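Lonley weighs its lost property, finds too much of it

14 August 2020

The town of Lonley has run out of room for things people leave on the bus. The Zeser depot, which was given one cupboard for the purpose, now has 300 unclaimed items and a cupboard door that no longer closes.
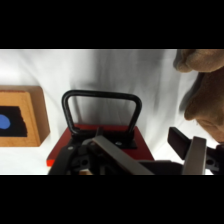

Under the old rules, anything handed in was kept until the following November, in case its owner had a change of heart. Few did. Last year 23 items went home, and 9 of those were umbrellas collected during the same downpour.

The new rules start Monday. Riders will have three weeks to claim a lost item, after which it goes to the thrift store on Ots Street.
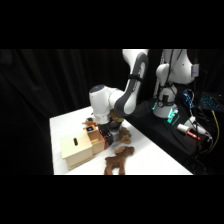 The town's notice runs to almost three pages and takes a firm line on single gloves, which will not be stored at all. A pair counts as one item. Food counts as garbage, "including cake," a phrase that suggests a history.

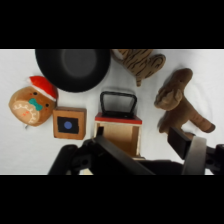

Claims can be made at the depot window or through Floltell, the town's phone line, where callers are asked to describe their property in detail. "Black umbrella" will not be accepted as detail.

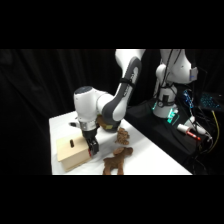
The depot window is open on weekday mornings. Riders coming by bus should get off at the second Zeser stop - the first is closed for repairs - and are asked to check their seats before leaving.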